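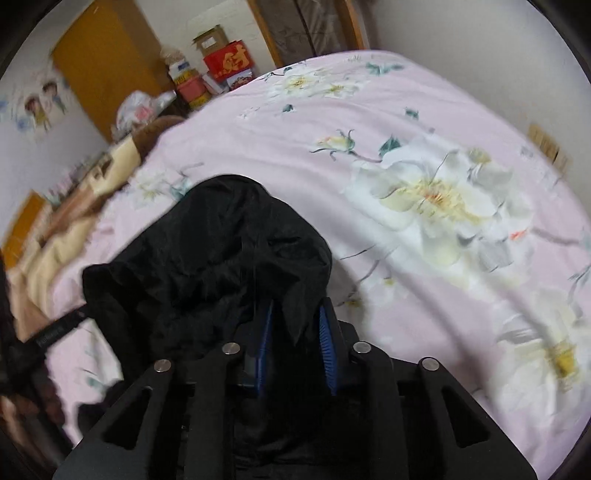

How often should the finger pads of a hand-held gripper be cleaned?

After every session with cloth, with a dry brush, and with a damp cloth when the ridges look grey.

Home | Kitchen | Laundry | Workshop | Tools | Contact

Looking after a hand-held gripper that works with clothes

Fabric is harder on a gripper than one would think. A cup or a wooden block leaves nothing behind, but a dark jacket gives away small fibres at each pinch, and they go where you do not want them: between the ridges of the pads and around the pivots. I keep one Mindari gripper in order, and these are the habits that stayed with me.

Cleaning the pads

Open the fingers fully and put a folded piece of paper between them, so that they cannot close on your brush. An old toothbrush is good enough. Brush along the ridges, never across, from the tip down to the root of the finger. If there is still lint at the bottom of the teeth, take a wooden toothpick. Please leave the needle in the sewing box! I made a small cut in a pad this way and the cut became longer every day.

For grease use lukewarm water with one drop of dish soap, on a cloth and not directly on the tool. Let the pads dry in the air. Alcohol made my first pair shiny and hard, and afterwards thin cotton slipped out of them, so I do not use it any more.

Looking at the pads from the side

Close the fingers slowly in front of a lamp. If the light comes through at the tips but not at the root, one pad has moved on its finger or is worn. A pad that leans a little when it holds a thick fold is normal. A pad that leans when it holds nothing should be fixed again. Always change the 2 pads together, even if only one looks bad.

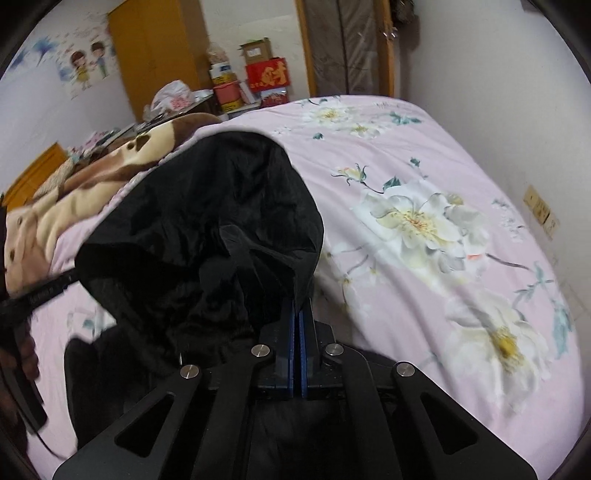
Flumerwood, 2020-02-25

The pivot screws

Today I had the fingers stiff again, and again the reason was under the screws. Four of them carry the linkage, and a thread from a hem likes to wind itself there until the movement becomes heavy. You notice it first in the hand: the gripper closes well, but comes back late.

Work on one screw at a time and leave the other three alone. Loosen it by half a turn, pull the thread out with tweezers, and tighten until the arm has no play but still falls by its own weight. Then the next one. If you take out all four screws together, the linkage falls apart on the table and you need the drawing to put it back. I speak from a long evening.

A few more things about the screws:

– Use a key that fits exactly. A worn key makes the head round, and after that only a drill will help.
– Put a small paint mark across the head and the plate. When the line is broken, the screw has turned.
– Oil is not for this place. It collects lint, and it also leaves spots on light fabrics. I put a very small amount of dry lubricant on a cotton bud and wipe off what I can see.

The plates

The arms have cut-outs, and fluff sits happily in the corners of them. A soft paintbrush takes it out. On matt black plates you will not see dark fluff in normal room light – hold a torch flat to the surface. Look also for fine cracks starting from the corners. One of my plates had such a crack, and I asked Šimek for a new one before it broke.

Before picking up a garment

Close and open the gripper a few times in the air and listen. A click means play in a pivot, a scratching noise means dirt. Then pinch a corner of an old towel and pull gently. If the towel slides, clean the pads first, and do not simply press harder, as this bends the fingers outwards with time. With a hooded garment or a coat, take the fold a little way behind the edge, and keep zips and buttons away from the teeth.

The small notebook

I write the date of each cleaning and each new pad on a card in the lid of the tool box. My present pads went on at card line 166, and I look at them carefully every 4 weeks, together with the screws. The next time is in March, when I will also try the softer pads from Findwood. I have them in the drawer already, but the old ones still hold a towel.

This site uses cookies to remember your settings. By continuing to read you agree to their use.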